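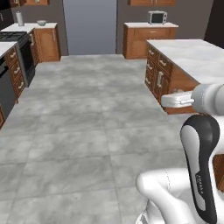 Groups > Reptile Biology > Meetings > Minutes

Minutes of the Winter Meeting, Tail Regrowth in Geckos

January 2026, held at the Zavberg field station, upper reading room

Present: five members of the working group, and two students from the Nakajima laboratory as guests. Apologies were received from the Wulen museum.

1. Minutes of the November meeting

The minutes were accepted with one correction. Under item 4, "lost tails" should be read as "regrown tails". The table attached to those minutes was correct and does not need to be changed.

2. Field season report

The field team presented the results of the last season on the Karkedex slopes. In total 1454 geckos were caught, measured and released at the same wall or rock where they were found. Of these, 575 had a tail which was wholly or partly regrown. The share was higher in adults than in young animals, as was expected, but the difference between males and females was smaller than in the earlier survey.

One member asked if the same animal could have been counted twice. The team answered that the back pattern of each gecko was compared with the catalogue, and doubtful cases were left out. It was agreed that the number of doubtful cases must be written in the paper.

3. Cartilage in the new tail

The Nakajima guests gave a short talk on the inside of the regrown tail. The original tail has a row of bones with weak places where it can break. The new one has a simple tube of cartilage instead, and for this reason it usually cannot break again in the new part – only nearer to the body, where old bones remain.

There was a long discussion about the scales. In several samples the scales on the new part are smaller and lie in less regular rings. The Wulen museum had written before the meeting that its old specimens show the same, but alcohol may have changed the skin. The group did not reach a common opinion. The guests will prepare sections from 30 more samples, all already in the freezer, so no new animals are needed.

4. Does the loss of a tail slow the growth?

A draft chapter was discussed. The author proposes that young geckos which lose the tail in autumn grow less until spring, as the fat kept in the tail is gone. Two members found the idea reasonable but the data thin. The weights were taken on different scales in the two halves of the season, and this should be checked first.

Decision: the chapter stays in the report, with a more careful title.

5. Handling rules

The present rule says that a gecko is never held by the tail. It was proposed to add that it should also not be held with the tail pressed against the palm. Accepted without vote.

The cloth bags will be washed between sites. The question of who pays for new bags was moved to the next meeting.

6. Other matters

The Zavberg station asks that the key of the cold room is signed for in the book. Two keys are missing at the moment.

The name of the small lower site is spelled in three ways in our files. From now on the spelling on the station map is used.

Actions

- Field team: add the doubtful cases to the manuscript and send it round
- Nakajima guests: sections and a short note on the scales
- Author of the chapter: compare the two scales, new title
- Secretary: write to the Wulen museum and ask how long its specimens have been in alcohol

The next meeting will be at Wulen, if the museum can offer a room. The meeting was closed after item 6.

2 comments | 5 shares

Contact the secretary | © Reptile Biology Group | Back to top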